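Keeping the lane open at Diltham

The driveway at the Plorkdale end of Diltham serves three houses. The man who looks after it has lived in the last of them for 11 years, and he agreed to talk about gravel and hedges on the condition that his name be left out. "Everyone who uses it knows who I am anyway," he said.

He does most of the work himself, with a rake, a shovel and a pair of loppers. A contractor comes when there is digging to do. The gravel was last topped up in February, two truckloads, and he spread the second one by hand over several evenings.

"The stone goes where the tires push it," he said. "You get it piled up in one place and bare dirt in another. So you rake it back. I do the stretch by my gate most often and the far end when I get to it."

He has thought about paving. The quote he got from Juner, the firm that does most of the driveways out this way, was more than the three households wanted to spend, and it did not include any drainage. He has not asked again. 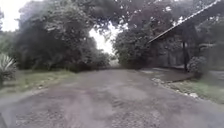
His neighbor, over the fence, put in that gravel was fine by her and that she would vote against blacktop if it ever came up. She likes hearing a car come in. Her only complaint was with the stones that end up in the grass, where the mower finds them.

He agreed about the mower. He walks the verge before he cuts it and throws back what he can see. "I still miss some. I've replaced two blades."

The trees take more of his time than the surface does. He starts cutting back at the end of summer and works in short sessions, usually from 8 in the morning until it gets too warm. Delivery drivers used to complain about branches scraping their roofs. One company, Phromma, stopped sending its larger truck for a while and left packages at the corner store.

"That got people's attention," he said. "Before that I couldn't get anyone to hold a ladder."

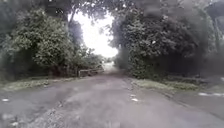
Paved lanes have their own problems, and he was quick to list them when asked why he doesn't envy people who have one. Leaves turn to muck on the pavement and have to be scraped up. Roots lift it. A hole in gravel can be filled with a shovel, he said, but asphalt has to be patched, and then the lane ends up with darker squares of newer tarmac among the worn gray, and the next repair goes in beside the last one. He would still take it over mud. He just doesn't want to be the one paying for it.

The cuttings go on a pile behind his shed. He used to burn them and now has them chipped, some 3 loads in a normal year, and the chips go under the hedges. The neighbors take what they want from the heap.

Asked what he would do with a bit more money, he said he would put in a proper drain across the low part and leave everything else alone. He had the pipe priced last spring. The price is written on the wall of the shed in pencil, next to the one for the gravel.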